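3.2 Supporting hand in wall wiping

Osier learns household cleaning from recordings made at head height of a person at work. Our set has 459 recordings, of which 144 show the cleaning of walls and fixtures. Each one was labeled by two annotators, who marked for each hand whether it touches a surface and whether it holds a tool.
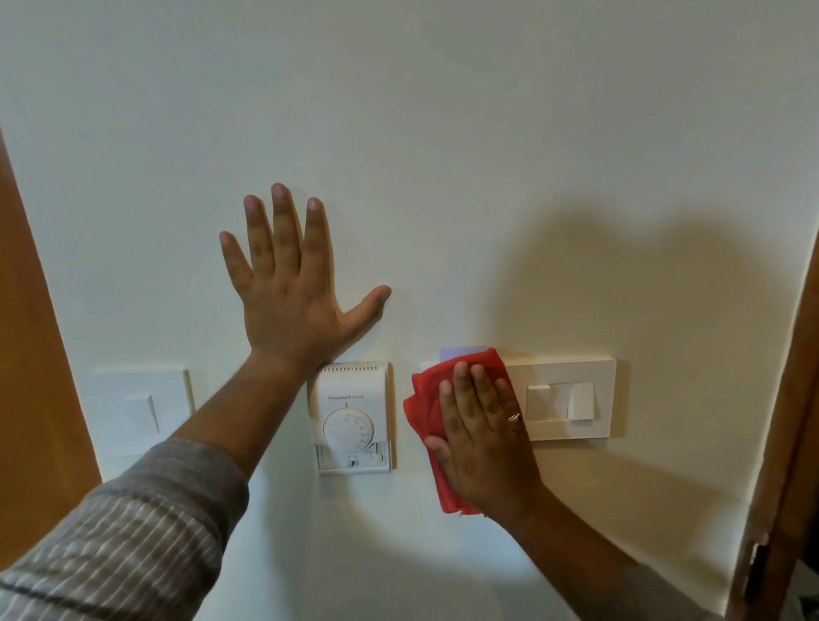

In an earlier version, we kept only the hand with the tool and treated the other hand as noise. The policy trained in this way often placed the free arm in front of the head camera. We therefore added a second contact label, called support, and trained again for 4000 steps with the same settings. 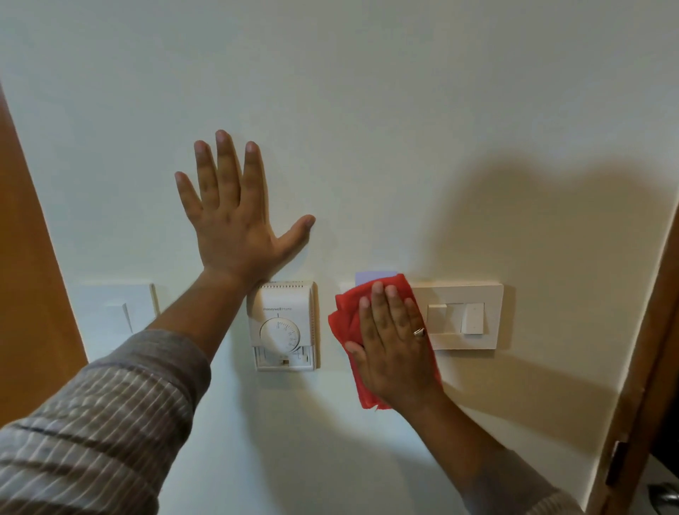
Figure 2. Wall wiping with support contact of the left hand.

The support label is given only when the palm or the fingers rest on the surface without a tool. It doesn't say how much force is used, and we can't recover the force from video. In Figure 2 the open left hand is on the wall at the thermostat and the right hand holds the red cloth, so the left receives support and the right receives tool contact.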